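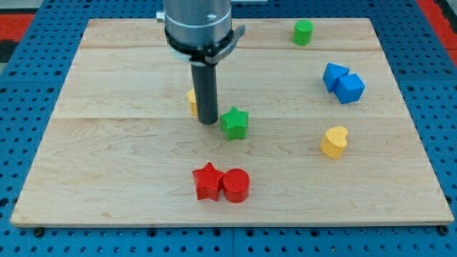 3.2 Reference stars and image alignment. The exposures from the Dusovham telescope were combined with the Tijani method, which needs at least 20 reference stars in each field. Before the night work we tested the alignment indoors. A mounting table with round holes in a regular grid is useful for such a test - the spacing is even, so any distortion of the lens shows quickly as a bent row. We rejected 9 of 31 exposures for poor focus.

Figure 2. Board on the perforated mounting table.

The remaining error is largest near the corners of the field, and we did not correct it.

Ikechukwu Obi
Thursday, September 23, 2021

Related items
Gruter catalog of faint galaxies, second release
Trasent: software for combining long exposures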